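Zwischenbericht an die Stelton-Stiftung
Projekt: Wäsche falten lernen - Datenaufnahme in Privathaushalten
Stand: Jan 29, 2018
Verfasst von: Dennis Laizer

Liebe Kolleginnen und Kollegen bei Stelton,

ihr hattet euch gewünscht, dass ich diesmal mehr über das Geld und weniger über die Algorithmen schreibe. Mach ich gern, denn beim Geld ist in diesem Halbjahr auch deutlich mehr passiert! Den technischen Anhang schicke ich wie immer getrennt, den könnt ihr überblättern oder an Leute weitergeben, die so etwas freiwillig lesen.

Wo wir stehen

Geplant waren in dieser Förderphase 100 Aufnahmestunden mit dem Handgreifer, und zwar in Wohnungen und nicht bei uns im Labor. Die Hälfte, also 50 Stunden, haben wir im Kasten und gesichtet. Das ist etwas weniger, als im Zeitplan steht. Der Rückstand stammt fast komplett aus den ersten Wochen, als wir auf Ersatzteile gewartet haben (dazu gleich mehr), und seitdem läuft es ziemlich rund. Ich rechne damit, dass wir im Mai durch sind.

Wir arbeiten uns durch die Kleidungsstücke in der Reihenfolge, die im Antrag steht: erst Handtücher, dann T-Shirts, dann Strick. Die Handtücher waren ein Spaziergang. Bei den T-Shirts gab es ein paar zähe Tage mit sehr dünnen Stoffen, die an den Fingern einfach durchrutschten, aber auch das haben wir hinbekommen. Jetzt sind wir beim Strick angekommen, und da zeigt sich gerade, wofür wir die nächste Anschaffung brauchen.

Dunkler Rippenstrick ist nämlich die Königsdisziplin. Schwarz auf Schwarz sieht man kaum, wo eine Lage aufhört und die nächste anfängt, und dick ist das Zeug auch noch. Ein T-Shirt legt man einmal um und es bleibt liegen - ein Pulli bauscht sich auf und macht, was er will. Wir nehmen solche Stücke deshalb auf dem Bett auf, so wie die Leute zu Hause eben auch falten, mit gemusterter Decke und allem, was sonst so herumliegt.
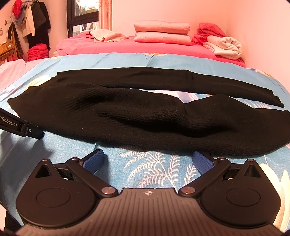
Für die Auswertung heißt das leider mehr Handarbeit. Bei hellen Stücken findet unser Programm die Kanten meistens allein, beim schwarzen Strick setze ich mich abends hin und markiere selbst nach. Ich habe im Antrag dafür zu wenig Zeit angesetzt, das muss ich offen zugeben. Das Personalbudget reicht trotzdem, weil die T-Shirts am Ende weniger Sichtung gebraucht haben als gedacht. Ich würde die Stunden gern intern umschieben und hoffe, dafür genügt euch dieser Absatz. Falls ihr ein Formular habt, schickt es mir bitte, ich habe auf eurer Seite keins gefunden.

Was wir gekauft haben

Bewilligt waren 2 Greifer. Beide sind da und beide sind im Einsatz, wir nehmen sie abwechselnd mit, damit einer immer zur Durchsicht auf der Werkbank liegen kann. Das hat sich als richtig gute Entscheidung herausgestellt. Ich hatte im Sommer noch überlegt, ob ein Gerät plus ein Teilesatz nicht billiger käme. Käme es schon! Aber dann hätte jeder lockere Gelenkbolzen einen Aufnahmetag gekostet, und die Termine in den Haushalten sind schwerer zu bekommen als jede Schraube.

Verschleißteile sind bei uns vor allem die Fingerauflagen. Im Antrag hatte ich die mit unter Kleinmaterial gesteckt, das war zu optimistisch. Inzwischen haben wir 18 Paar bei Ultgate bestellt, davon kam die erste Lieferung in der falschen Größe. Ultgate hat anstandslos getauscht, gedauert hat es trotzdem, und genau da sind die Wochen vom Anfang geblieben. Den Lieferanten möchte ich behalten, aber ich bestelle jetzt früher und lasse mir die Maße vorher schriftlich bestätigen.

Speicherplatz ist der andere Posten, der gewachsen ist. Die Aufnahmen sind größer als in der Testphase, wir sichern doppelt, und eine der Platten hat sich im Herbst verabschiedet (es war die Kopie, es ist nichts verloren). Die Ersatzplatte steckt schon in der beiliegenden Tabelle, Zeile Speicher.

Gespart haben wir bei den Fahrten. Die meisten Haushalte liegen jetzt in Zeltbridge und damit mehr oder weniger vor der Haustür, und wir legen mehrere Kleidungsstücke auf einen Termin. Bisher haben wir vom Reisebudget erst einen kleinen Teil gebraucht.

Was wir als Nächstes brauchen

Jetzt kommt der Teil, für den ich eigentlich schreibe. In der zweiten Phase soll das Gelernte ja auf einen richtigen Roboterarm, und dafür steht im Plan bislang nur eine grobe Summe. Ich habe mir zwei Angebote geben lassen.

Das eine kommt von Wu. Kleinerer Arm, günstiger, kann sofort geliefert werden, und unsere Fingeraufnahme passt ohne Adapter. Der Haken ist die Reichweite: Für einen Tisch ist sie wunderbar, für ein Bett wird es knapp. Wer einen Ärmel ganz zur Seite ausstreichen will, muss eben auch bis dahin kommen.
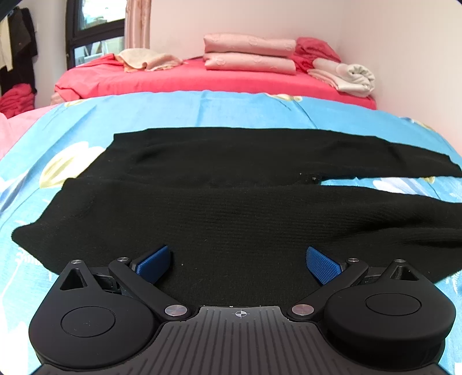

Schwarzer Strickpullover auf dem Bett, ein Ärmel liegt nach rechts ausgestreckt. Die blauen Fingerauflagen stehen noch offen über dem Stoff.

Das andere Angebot hat mir Ultgate gemacht, für einen größeren Arm auf einem fahrbaren Gestell. Der käme überall hin, kostet aber spürbar mehr, und für das Gestell müssten wir im Labor den Stromanschluss verlegen lassen. Dazu kommt ein Wartungsvertrag, den man laut Angebot nicht abwählen kann. Ich habe nachgefragt, ob sich das verhandeln lässt, und warte noch auf Antwort.

Mein Bauchgefühl sagt: den großen mieten und den kleinen kaufen. Mit dem kleinen könnten wir gleich anfangen und alles Flache am Tisch ausprobieren, also Handtücher und T-Shirts, und für die Strickversuche auf dem Bett holen wir uns den großen für ein paar Wochen dazu. So bleiben wir im Rahmen der groben Summe und haben am Ende nicht ein teures Gestell herumstehen, das die meiste Zeit Staub fängt. Ein Mietangebot habe ich angefragt. Sobald es da ist, reiche ich es nach - bitte entscheidet nicht vorher!

Noch eine Bitte zur Haushaltsfrage: Wenn der Arm erst nach der Aufnahmephase bestellt werden darf, verlieren wir die Lieferzeit komplett. Könnten wir die Bestellung vorziehen und die Rechnung trotzdem in die zweite Phase legen? Bei den Greifern ging das damals auch, ich glaube, die Regelung steht in eurem Bewilligungsschreiben auf der letzten Seite.

Offene Punkte

Die Einverständniserklärungen der Haushalte liegen vollständig vor und sind bei uns abgeheftet. Die Versicherung für die Greifer läuft weiter, für den Arm muss ich sie neu anfragen, je nachdem, welcher es wird. Beim Strick fehlen uns noch helle Stücke zum Vergleich und etwas mit Knöpfen, das nehmen wir bei den nächsten Terminen mit.

Die Tabelle mit den Einzelposten hängt an. Wenn euch darin etwas komisch vorkommt, ruft mich bitte einfach an, das geht schneller als drei Mails hin und her.

Viele Grüße
Dennis Laizer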